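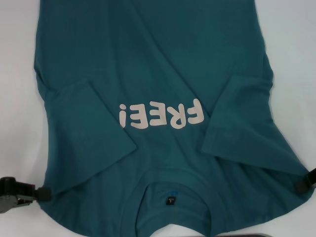
Camiseta verde azulada con la palabra «FREE!», mangas dobladas hacia dentro.

Lista de revisión del cuarto de cultivo — riego y electricidad
Uso: antes de cada ciclo y una vez al mes. Marcar Sí / No / N.A. y anotar.

1. Depósito y bomba
Depósito sin grietas ni algas en las paredes: Sí
Tapa opaca y bien cerrada: Sí
Filtro de la bomba limpio: No
Comentario: tenía restos de fibra de coco. Se enjuaga y se vuelve a montar. La bomba Carumia arranca bien, pero vibra si se apoya directamente en el fondo; queda sobre la esponja.

2. Líneas de goteo
Goteros que no sueltan agua: 2
Comentario: los dos están al final de la línea izquierda. Cambiados. Los obstruidos se dejan en vinagre y se prueban en la próxima revisión.
Uniones sin goteo tras 12 minutos de riego: Sí

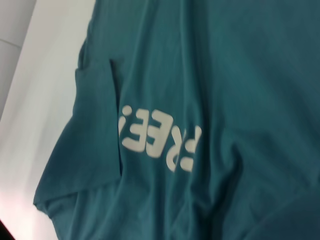 Arūnas Šimkus

3. Electricidad
Regletas elevadas del suelo: Sí
Cables con bucle de goteo antes del enchufe: No
Comentario: falta en el cable del calentador. Corregido con una brida. Conviene mirar esto cada vez que se mueve el depósito — el cable siempre acaba tirante.
Diferencial probado con el botón: Sí, salta
Balasto Lolunov separado de la pared: Sí
Consumo medido con todo encendido: 397 W
Enchufes sin decoloración ni olor: Sí

4. Nutrientes y pH
Botellas cerradas y con etiqueta legible: Sí
Ácido y base en cajas distintas: Sí
Medidor Pētersons calibrado con solución de pH 7: Sí
Comentario: la sonda tarda en estabilizarse. Si sigue así en julio, se cambia.
Guantes y gafas junto a las botellas: No
Comentario: había guantes, faltaban las gafas. Pendiente.

5. Suelo y desagüe
Bandeja sin agua estancada: Sí
Sensor de fuga con pila nueva: Sí
Paso libre hasta el interruptor general: No
Comentario: dos sacos de sustrato Nelanden delante del cuadro. Retirados al estante bajo.

Pendiente para la próxima revisión
Gafas de protección.
Probar los goteros recuperados.
Segunda esponja para la bomba de reserva.
Revisar de nuevo el cable del calentador, con el depósito lleno.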